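Mumow Comunidad > Montaña y acampada > Cuidado del material

Saco de plumas apelmazado, ¿lo lavo yo o lo llevo a algún sitio?

Mei Schumacher
Miembro desde julio

Hola a todos. Tengo un saco de plumas Hurton, el largo, con 2 años de uso bastante duro. La última salida dormimos a 3.260 metros y pasé un frío horrible, cosa que antes con el mismo saco no me pasaba. En casa lo he mirado con luz detrás y hay cámaras casi vacías, con la pluma hecha una bola en una esquina. Además huele. A mí, vamos, a sudor viejo y a crema solar.

Nunca lo he lavado. Lo he tenido siempre en su funda pequeña (ya sé, ya sé). 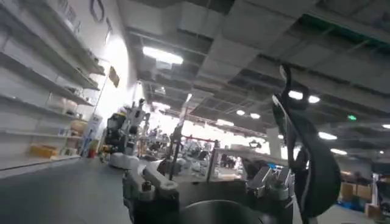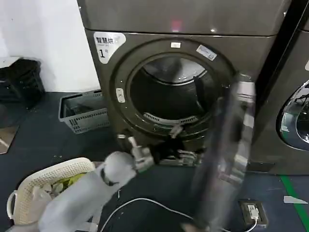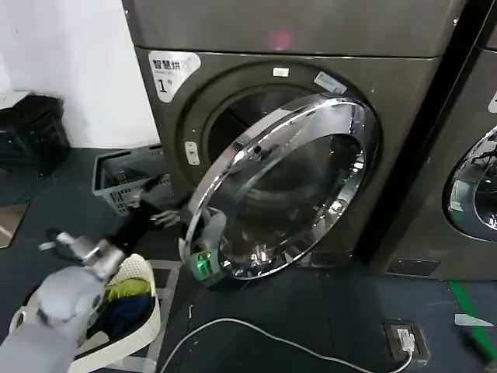

La secadora es la de la segunda foto y la lavadora la de la tercera.

Lo que quiero saber, por orden de urgencia:

Si el apelmazado se va lavando o eso ya es pluma muerta y toca saco nuevo.

Qué jabón. En la tienda me quieren vender uno especial que vale un dineral para lo que es el bote, y mi madre dice que con el de lana de toda la vida.

Cuánto tiempo de secado, porque leo de todo, desde una hora hasta "un día entero" y no puedo estar un día entero metiendo monedas.

Y si la tela de fuera pierde el repelente. Ahora mismo el agua ya no hace gotas en la zona de los pies, se queda ahí y oscurece.

Salgo otra vez a final de mes asi que no tengo mucho margen. En casa tengo lavadora pequeña, de carga frontal, y no tengo secadora. Terraza sí, pero da al norte y no le pega el sol casi nunca.

Gracias de antemano!!

Toon Peeters
Colaborador habitual

Lávalo. Pluma muerta casi nunca es, lo que tienes es grasa. La grasa del cuerpo se mete por el forro, pega los filamentos y el plumón deja de abrirse. De fuera parece que el saco se ha vaciado y lo que pasa es que está pegado. Yo he recuperado sacos bastante peores que lo que cuentas, uno era de mi cuñado y olía a perro mojado desde la escalera.

Voy por partes que tengo prisa.

Jabón: uno para pluma, el que sea. Yo uso el Tiltero porque lo tienen al lado de casa, los hay de otras marcas y no le he visto diferencia. El de lana no lo usaría, con todo mi respeto a tu madre. Muchos llevan suavizante o lanolina y eso es justo lo que quieres quitar. Si de verdad no quieres gastar, jabón neutro líquido, MUY poquito, y aclaras el doble. Nada de polvo, se queda dentro.

Antes de nada revisa costuras. Pásale la mano por todo. Si hay un agujerito, cinta de reparar por fuera y la dejas puesta. Una costura abierta y te encuentras la pluma en el filtro.

Cremalleras cerradas, velcros cerrados. El velcro suelto se come el nylon. Hay quien lo mete del revés, yo también, más que nada por la cremallera.

Lavadora: grande y frontal. Las de carga superior con el palo en medio ni tocarlas, te retuerce el saco y rompe los tabiques de dentro. Tu lavadora de casa si es pequeña tampoco, el saco seco entra y te confías, luego mojado no se mueve y el jabón no sale. En la mía, que es de hasta 8 kilos, entra el de verano y el de invierno va ya muy justo.

Programa delicado, agua fría o templada, aclarado extra. Y luego otro aclarado. Si al apretarlo sale espuma, otro más. Esto es lo que la gente se salta.

Centrifugado suave. No da miedo, es peor sacarlo chorreando.

Y OJO al sacarlo. Mojado pesa una barbaridad. Si lo agarras de una punta y tiras, todo ese peso cuelga de los tabiques y los arrancas. Las dos manos por debajo, como si fuera un crío dormido, y a un barreño o una bolsa grande.

Secado: secadora, calor bajo, con pelotas de tenis. Yo meto 2, limpias (si son de las de darle al perro, dentro de un calcetín). Cada rato lo sacas, buscas los grumos con los dedos y los vas abriendo sin pellizcar fuerte. Al principio te va a parecer que lo has destrozado, queda como un trapo con garbanzos dentro. Paciencia. Hora y media no te la quita nadie y tres horas puede ser perfectamente, depende de la carga de pluma. Lleva monedas y un libro.

¿Cuándo está seco? Cuando ya no notas ni un grumo Y has esperado un poco fuera y sigue sin notarse fresco. Caliente engaña mucho, lo sacas de la secadora y parece seco todo.

Luego en casa un par de días extendido encima de la cama o de un tendedero tumbado. Aunque creas que no hace falta.

Ottmar Fuchs

Yo lo llevaria a una tintorería y me dejaría de lios. A mi mujer le limpiaron el anorak y perfecto.

Toon Peeters
Colaborador habitual

Respondiendo a Ottmar: cuidado con eso. Limpieza en seco no, el disolvente se lleva la grasa natural del plumón y se queda quebradizo. Si lo lleva a un sitio que pregunte antes si lavan con agua. Los hay que se dedican a material de montaña y lo hacen muy bien, pero a final de mes no se lo devuelven ni en broma, en temporada tienen cola.

Ottmar Fuchs

Pues el anorak está perfecto.

Heiðrún Frandsen
Miembro

De acuerdo con casi todo lo de Toon, matizo un par de cosas que a mí me costaron un saco.

La temperatura. En autoservicio muchas secadoras van más fuertes de lo que dice el botón. El "bajo" de una es el "medio" de otra. El forro de un saco ligero es finísimo y si se te pega al tambor caliente se arruga como el plástico de las magdalenas y eso ya no vuelve. El mío era un Nakamura de los ultraligeros, precioso, naranja. Tiene ahora una zona del tamaño de un plato que cruje. Así que los primeros minutos abre y toca el metal por dentro. Si no puedes dejar la mano puesta, baja o cambia de máquina.

Lo de lavarlo del revés, depende. Si el saco tiene membrana o un tejido más cerrado por fuera, del revés el agua entra por el forro, que deja pasar, y sale peor por el otro lado, y al sacarlo se te puede quedar un globo de agua dentro. Yo lo lavo con la cremallera abierta casi hasta el final y el cursor protegido con un calcetín atado. Queda ridículo y funciona. Mira la etiqueta de tu modelo, la del Hurton suele estar en la costura de los pies, por dentro.

Antes de meter el saco, un ciclo corto en vacío o con un trapo viejo. En una lavadora compartida el anterior ha podido echar suavizante a lo bestia y el cajetín va cargado. El suavizante en la pluma es fatal.

La bañera. No la ha mencionado nadie y para alguien sin prisa es la mejor opción, el saco sufre menos. Agua templada, jabón de pluma, meterlo enrollado dentro de la funda e ir soltándolo bajo el agua para que no coja aire. Amasar con los pies, suave. Vaciar, aplastar, llenar, aplastar, y así hasta que el agua salga clara. La primera agua sale de un marrón que da vergüenza, ya verás. Luego no lo escurras retorciendo, apriétalo enrollado contra el fondo. El problema de tu caso es el secado, con terraza al norte y sin secadora vas a tardar una semana y si hay humedad la pluma coge olor a gallina. Ese olor se queda. Puedes lavarlo en casa y llevarlo solo a secar, en una bolsa de basura grande sujetándola por debajo. Yo lo hago así.

Sobre el repelente: un lavado bueno te va a devolver parte. Muchas veces el agua no hace gotas porque hay suciedad encima y el tratamiento sigue debajo. Lava, seca con calor suave (el calor ayuda a reactivarlo) y prueba con unas gotas. Si sigue empapando, espray por fuera en pies y capucha, que es donde toca la condensación de la tienda. No uses los que se echan en el lavado, que impregnan también el forro y la pluma, y a mí me da la impresión de que transpira peor, aunque esto es opinión.

Y guárdalo suelto. Colgado en el armario o en un saco de algodón enorme, una funda de almohada grande vale. Dos años comprimido en la funda pequeña explica media avería. Usa también una sábana de saco, la lavas cada salida y el saco ni se entera.

Lo del frío: mira también la esterilla. Si es hinchable y tiene una fuga pequeñita te levantas helada por debajo y le echas la culpa al saco.

Dexter Haddad

una pregunta, esto vale igual para los de fibra? tengo uno sintético y lo meto con las toallas desde siempre y nunca le ha pasado nada

Heiðrún Frandsen
Miembro

Los de fibra aguantan más pero las toallas sueltan pelusa y pesan mucho mojadas, mejor solo. Secadora casi ni hace falta, al aire tumbado. Lo de no retorcer y no guardar comprimido sí vale igual.

Mei Schumacher
Miembro desde julio

Mil gracias, sobre todo Toon y Heiðrún. He mirado la etiqueta (en los pies, sí) y pone lavado a máquina delicado, secadora a baja temperatura y prohibido limpieza en seco, perdona Ottmar. Membrana no lleva.

Costuras revisadas, hay un agujerito cerca de la capucha, creo que de una chispa del hornillo. Ya le he puesto cinta. Mañana compro el jabón y las pelotas.

La esterilla la metí hinchada en la bañera y salían burbujas por la válvula. O sea que puede que fueran las dos cosas. ¿Alguien sabe si se venden las juntas sueltas o hay que cambiar la válvula entera? Si eso abro otro hilo en reparaciones.

Toon Peeters
Colaborador habitual

Ábrelo en reparaciones y pon la marca de la esterilla. Normalmente es arenilla en la goma, límpiala con un bastoncillo antes de comprar nada.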